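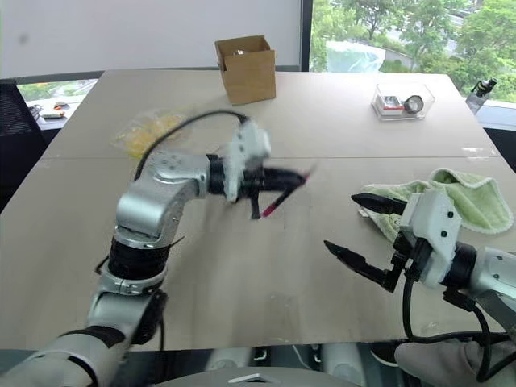
Hi all,

Sorry for the slow answer, I've been at the table most of this month and my inbox shows it. Replying inline to the question from the Brandimton folks.

> We're planning our first round of pick and place demos on a two-arm
> setup and wondering how everyone decides what goes on the table. Do
> you keep it clean, one object at a time, or leave clutter around?
> Also, how many episodes before it's worth training anything? We have
> 12 so far and a very tired operator.

We went with clutter from day one and I'd do it again. Right now the Barivum table has a green towel, an open cardboard box, a crinkly plastic bag with yellow stuff in it, a clear bin with a couple of small things inside, and a pen-like stick. The pen is what the left arm is after in most of the current batch. The towel just gets bunched up differently whenever I remember to do it (write it on a sticky note, I forget constantly).

The clear plastic is the part I'd argue hardest for. Our first set had only solid, dull objects in it and the policy fell apart the moment we put a see-through bin next to the target. So now the bin and a clear bottle stay out for a good share of the episodes, even the ones where neither arm has any business with them.

As for numbers, 12 is a warm-up! We trained at 1066 and got something that would reach for the pen and then dither over it. At 1675 it started closing the gripper at sensible moments. The plan we wrote with Kesumer says 3000 for the whole task family, and I think we'll get there in February if the wrist cable on the right arm behaves.

> Do you throw out episodes where the operator fumbles?

Depends on the fumble. If they miss the grasp and go back for it, keep it, those are gold. If they stop to scratch their nose and the arms hang there for ages, trim it or toss it. We tag both kinds at recording time with a foot pedal, and I spend an hour after lunch going through the tags. Thin objects get fumbled a lot more than boxes, so budget extra time for pens.

Couple of other things. We record next to a big window, and morning and late afternoon look like two different tables to the model. I used to pull the shade down, now I leave it and spread the sessions over the day. And please write down which arm did the pick. We didn't for the first few batches and Vương, our labeling script, still chokes on them.

Happy to share the session checklist if anyone wants it, it's one page and kind of ugly. What grippers are you using over there?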